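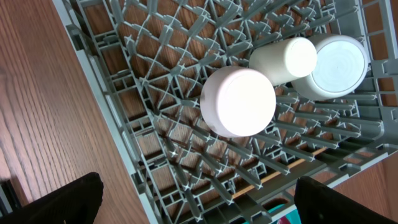

Page 51

Stilcombe Neighbors Help > Kitchen and Laundry

White film on the plastic dish rack and on all my glasses

We moved to Stilcombe in December and the water is a lot harder than what we had before. Everything I leave in the rack dries with a chalky film. Dish soap does nothing to it. Is there a way to get it off, and do I need to buy a softener?
Drita Golob

stiltport_dad
Vinegar.

Golestani
Plain white vinegar and warm water, half and half. Lay the glasses in it for 20 minutes, then rinse. For a plastic rack, fill the sink and put the whole thing in, then go between the prongs with an old toothbrush. Don't use steel wool – it scratches the plastic and the scale sticks worse next time. If the rack sits right on a wood counter, put a towel under it. Drips leave rings.
As for a softener, test the water first. The hardware store in Clamilbridge sells strips. We paid 2,749 for ours installed and I would do it again, but we also had a water heater full of scale. If it's only the dishes, drying them by hand costs nothing.

Drita Golob, 29/01/2023
Thanks. The vinegar worked on the glasses. One cloudy pitcher didn't change, so I think that one is etched. Will get the strips.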